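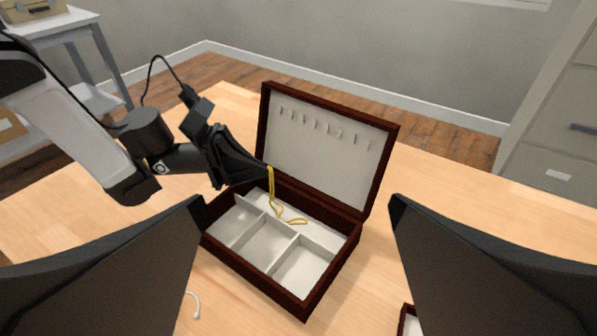

A simulated jewelry box task. One gripper holds a necklace over the long rear compartment; the fingers of a second gripper are in the foreground.

Drorkari (robot learning method)

By Colette Fleury
May 23, 2024

Drorkari is a method for training robot arms to put away thin, flexible objects such as necklaces, cords and ribbons. It was developed by Eugénie Coste and colleagues at the robotics firm Asuton. Training takes place entirely in a computer simulation, and the learned controller can then be run on a real two-armed robot. The name covers both the training method and the set of household tasks used to test it.

Background

Rigid objects such as cups and blocks keep their shape when they are picked up. A necklace does not. Its lower part swings, folds and piles up depending on how fast the arm moves and where the chain first touches something. A controller that only tracks the position of the gripper has no direct information about this. Earlier work at Asuton used a fixed motion for lowering a chain, which often left part of it lying over a divider or the edge of the box.

Coste began the project in September after a series of trials with cable sorting. The first version used a single arm and a plain tray. A second arm was added later so that the robot could hold a box steady or open a lid.

Method

The method has two stages. In the first, a person steers the simulated arms through a task while the simulator records the joint positions and the rendered camera views. Each task is recorded 52 times. In the second stage, the software makes changed copies of each recording, with the box turned, the chain lengthened or shortened, and the lighting altered. Copies in which the object does not end up in the right place are thrown out. The rest are used to train the controller, up to a limit of 1000 per task.

The controller predicts the next short stretch of arm motion together with a rough outline of where the loose end of the object will be at the end of that stretch. The outline is compared with the camera view, and the arm slows down if the two do not match. Coste calls this step the slack check. It is the main difference between Drorkari and the firm's earlier systems.

Chains are modeled as a string of short linked segments. Using more segments gives a more natural drape but makes the simulation slower. The published settings use 30 segments for a necklace.

Jewelry box task

The best known of the test tasks uses an open jewelry box on a wooden tabletop. The base is split into four compartments by thin dividers, with one long compartment along the hinge side and three smaller ones along the front. Small hooks are set in the lining of the lid. In the basic form of the task, the robot lowers a necklace into the long compartment. The box may be placed at any angle to the arms.

The task ends when the gripper has let go and the whole chain has stopped moving. A run counts as a success only if no part of the necklace rests on a divider or outside the compartment. A harder form asks the robot to hang the necklace on one of the hooks – this has to be done without pulling the lid shut.

Results

In the team's report, the controller completed the basic task in 16 more runs out of every 100 than the fixed-motion system it replaced. Most of the gain came from runs in which the chain bent against a divider on the way down. The older system kept lowering at the same speed, while the new one paused and shifted sideways.

Results on the hook version were weaker. The controller usually reached the right hook but often released the chain too early. Removing the slack check brought the basic task back close to the older score and made little difference to the hook version.

Limits

The simulated chain does not tangle with itself. Knots are common with real necklaces, and the method has no way to undo them. Very fine chains are also hard to pick out in the camera views when they lie on a pale lining.

Related work

Bodin, an earlier Asuton project, dealt with folding cloth and supplied the recording software. Tedon is a later set of tasks that uses the same rooms and furniture with rigid objects only.

Comments

mlathe_r
Does the 52 include failed recordings, or only the ones they kept?

Pell
I think it is only the kept ones. The report says the operator could redo a take.

gridwalker
The part on the hook version could use more detail. Was the early release a timing problem or a vision problem?

Pell
They don't separate the two. I looked for it in the appendix as well – nothing there.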